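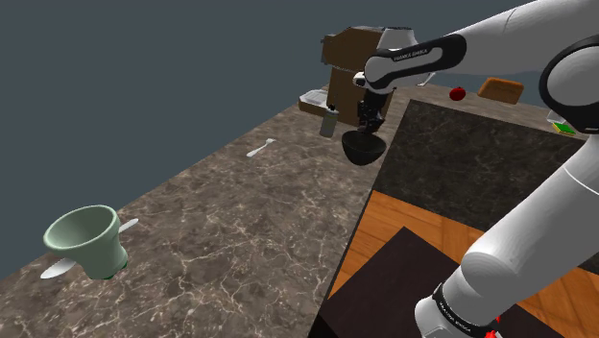 Amra Milošević would like it known that she didn't set out to spend a winter on worktops. The original plan, which survives in a shared document that no one on her team has the heart to delete, was to teach a simulated arm to tidy a kitchen and then move on to something harder. "Laundry, I think it said. I was very confident about laundry."

Two winters later she is still in the kitchen, and it still exists only on a rack of machines in Brokasstead, where the heating is poor and the rack is popular. Her group's project, Plulto, asks a question that sounds like the sort of thing you settle over lunch: if a robot has learnt to pick things up entirely in simulation, how much of what it has learnt is about the thing and how much is about the scenery?

Quite a lot of it, the group now says, is scenery.

The method is easy to describe, and Milošević describes it with the air of someone who has done so to several funding panels. You take a policy, meaning the trained program that turns camera pictures into arm movements. You give it a kitchen. You ask it to pick up a named object, and you record whether it does. Then you change one thing about the kitchen and ask again, from exactly the same starting position, down to the last joint angle. The object might change, or the stone of the worktop might, or the light. Everything else is frozen.

"In a real lab you can't do that," she says. "You put the mug back and it's three millimetres off, somebody has opened a blind, and by four in the afternoon the whole room is a different colour. In simulation I get the same morning for ever. It's a bit bleak if you think about it."

They ran 2993 paired trials. The pairing is the part she wants people to notice, and the part she says people skip. Each trial has a twin that differs from it in a single respect, so when one twin succeeds and the other fails there is only one suspect. Of those pairs, 1526 were changes to the surface underneath the object, with the object itself left alone.

It was the surfaces that caused the trouble. On a plain background the policy was, in her words, "smug". On veined stone it began to hesitate, and it hesitated most over things that were themselves mottled or striped. It would come in on a sensible line, slow down, and then drift a little to one side, as though someone had called its name from another room. The team spent a month believing this was a bug in the lighting. Shuzhen Cao, who wrote most of the rendering code, spent the same month saying it wasn't, and has been gracious about it since, apart from the mug she had printed.

I asked what was on the mug. Milošević said it was a shadow map, and that you had to be there.

What finally convinced everyone was a dull test. They took the failed approaches and swapped the camera view for the true position of the object, handed over as plain numbers. Nearly all of the hesitation went away. The arm knew how to reach, and the fingers knew how to close. What it had never properly worked out was where an object ended and a countertop began, when both were brown and shiny and covered in marks.
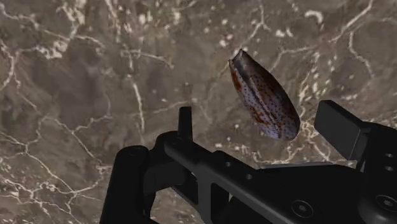 Anqi Lu thinks this is being made to sound more mysterious than it is, and that any policy fed on tidy backgrounds will learn that a busy patch of pixels is probably the target. The interesting result, in Lu's view, is how little it took to cure. Adding 30 new stone textures to the training set did more good than doubling the number of objects, and it cost an afternoon.

Milošević doesn't disagree, exactly. She does point out that the afternoon came after the month. She is also wary of the word "cure". The retrained policy got better on stone in general, including stones it hadn't met, and then became slightly worse on plain white surfaces, where it had been so pleased with itself. "It had learnt that the world is complicated. Then we showed it something simple and it didn't trust us. I have relatives like that."

There is a longer-running disagreement about what any of it means outside the computer. Yaqin Guo has been pushing for a matching set of trials on a physical arm, with proper stone samples, and has got as far as pricing the stone. Milošević's view is that the simulated result stands on its own as a way of finding weak spots before you pay for hardware time, and that a method which tells you where to look has done its job. Guo's view is that a reviewer will ask. Both of them are right, and the stone has been ordered.

I wondered whether she worried that the kitchen was too strange to be useful. Objects are drawn from a large library and put down more or less wherever the software likes, so the policy gets asked to deal with things that few cooks would leave out. She said the strangeness was the point, then corrected herself and said it was half the point, the other half being that the library was free.

"If I only use mugs and apples, I find out about mugs and apples. The odd things are where it gives itself away. You want objects it has no habits about."

She has less patience with the way success gets reported. A single percentage, averaged over every kitchen and every object, had made the first policy look perfectly respectable, and she keeps that early chart pinned above her desk in Brokasstead as a warning. The write-up breaks everything down by surface and by object instead, which makes for a very long table. The first draft had it in the main text. It is now an appendix, following what she calls a frank exchange with her co-authors.

The next version is due in July. It will have moving light, drawers that open, and a second arm, if the second arm can be persuaded not to stand where the first one is standing. Laundry remains in the shared document, under "soon".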